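How to Count Animals That Don't Want to Be Counted

Suppose somebody asked you how many children are in your class. Easy. You look at the register, or you count heads while everyone is sitting down. Now suppose the children were brown, lived in a wood, slept all day and ran off whenever you came within a hundred steps. You would need a better plan.

Scientists have this problem with nearly every wild animal on Earth. Before they can say whether an animal is rare, or getting rarer, they have to know how many there are. The animals are no help at all.

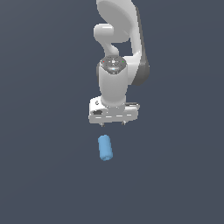

Picture credit: Manilport Wildlife Pages

Let's take dormice. They are small, golden and extremely good at doing nothing. They come out at night, climb about in the bushes eating, and go back to bed before you have had your breakfast. From late autumn they stop bothering with even that and sleep right through December and on into spring. If you walked through Busten Wood every afternoon for a year you might see no dormice whatsoever, and you would be quite wrong to write "none" in your notebook.

So the first rule of counting is that "I didn't see any" and "there aren't any" are different sentences.

Looking for leftovers

Animals are messy. They leave footprints, droppings, fur, feathers and half-eaten food, and they never tidy up. A dormouse that has opened a hazelnut leaves a neat round hole with a smooth inside edge. A wood mouse leaves tooth marks all round the rim. A squirrel just cracks the thing in half, like someone late for a bus.

In one autumn at Busten Wood, people on their hands and knees picked up 573 nibbled hazelnut shells. Of those, 70 had been opened by dormice. Does that mean 70 dormice? It doesn't. It could be one very greedy dormouse. What the shells do tell you is that dormice live there, and which bit of the wood they like best for supper.

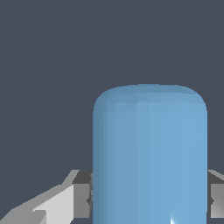

To get from "some" to a proper number, you need a trick, and the best one is called mark and recapture. It was worked out a long time ago and it is clever enough to be slightly annoying. You can try it at home with a big jar of dried beans.

Take out a handful of beans and put a dot on each one with a felt pen. Say you have dotted 16. Put them back and give the jar a good shake. Now take out another handful without peeking. Suppose you get 16 beans this time as well, and four of them have dots.

Four out of 16 is a quarter. If a quarter of your handful is dotted, then probably a quarter of the whole jar is dotted too. You know there are 16 dotted beans altogether, so the jar must hold four times as many. That makes 64. You have counted the jar without counting the jar.

With real animals it works the same way, except that beans do not bite. Scientists catch some animals gently, give them a harmless mark (a ring on a bird's leg, or a tiny snip of fur on a vole), let them go, and come back later to catch some more.
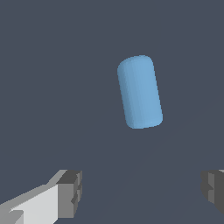

Flendville Primary's nature club wrote in to ask what happens if the marked animals learn to stay away from the traps. It would spoil the sum, they pointed out, and they are right. If the marked ones hide, you catch fewer of them and your answer comes out too big. It can go wrong the other way as well. Some voles decide that a trap is a free hotel with dinner included, and check in every night. Then your answer comes out too small.

Scientists know about this. They do the counting several times, in different spots, and then give an answer with some wobble in it. Instead of saying "there are 64", they might say "there are probably between 50 and 80". Grown-ups on the news sometimes leave out the wobble, as it takes longer to say.
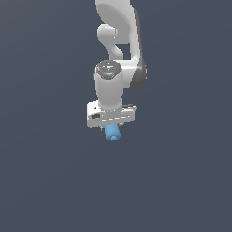 Some animals come with their marks already on. Every zebra has its own stripes, and every tiger too. Humpback whales have black and white patterns under their tails, so you only have to wait in a boat until one shows you its bottom. A good photograph does the job of a leg ring, and no one has to hold the whale.

Then there are the animals that would rather shout than be seen. Gibbons sing in the morning, bats squeak too high for us to hear, and a bird called the bittern booms from the reeds like somebody blowing across a bottle. On Darwish Marsh the counters listen from 3 places at the same time and each writes down which direction the boom came from. Draw the lines on a map, and where they cross there is a bittern, feeling very well hidden.

Try it yourself

Pick one small patch of garden, park or playground. Sit still for ten minutes and write down every bird that lands there. Do it again next week at the same time, from the same place, for the same ten minutes. Your second number will almost certainly be different, and now you have to work out why. Were there really fewer birds, or was there a cat?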